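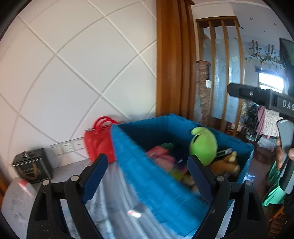
Plush toys in a blue plastic crate.

Council backs longer hours for Werholm toy library

May 22, 2024

Families in Werholm will be able to borrow toys two evenings a week from next month, after council agreed to keep the town's toy library open for another year.

Councillors voted to extend the service's lease on the old Evalex building and to pay for extra opening hours. The library has been running on a trial basis since December.

Under the new timetable, it will open until 6 pm on two weekdays as well as on its usual mornings. Coordinator Benedikt Kofler said working parents had been asking for a later closing time since the trial began.

"If you finish work at 5, you've had no chance of getting here," he said. "We had grandparents doing the pick-ups, which is fine, but they don't always know what the kids are into."

Members can take home puzzles, board games, ride-on toys, dress-ups and building sets. Loans will now run for 14 days, up from a week, and can be renewed once if no one else has put their name down.

Soft toys are also lent out, although some parents had asked at a public meeting whether they should be. Mr Kofler said any soft toy that could not go through a hot wash was not accepted as a donation.

Membership will stay free for concession card holders. Other households will pay a yearly fee, to be set when council adopts its budget.

The vote was not unanimous. Councillor Joonas Suominen supported the lease but spoke against the extra hours, saying the Hauksdóttir Street hall was also short of money and had been waiting longer.

"I've got nothing against the toy library, my own kids used one," he said. "But we've had a leaking roof at the hall for two winters and we keep putting it off."

A report on the hall roof is due before council at its next meeting.

The toy library has also received a grant from local firm Gikoseo for new shelving and a ramp at the side entrance. Work on the ramp will close the car park on the north side of the building for 16 days. Visitors should use the front door and park on the street during that time.

Donations of toys in good condition can be dropped off during opening hours. Bikes, car seats and anything with a missing battery cover will be turned away.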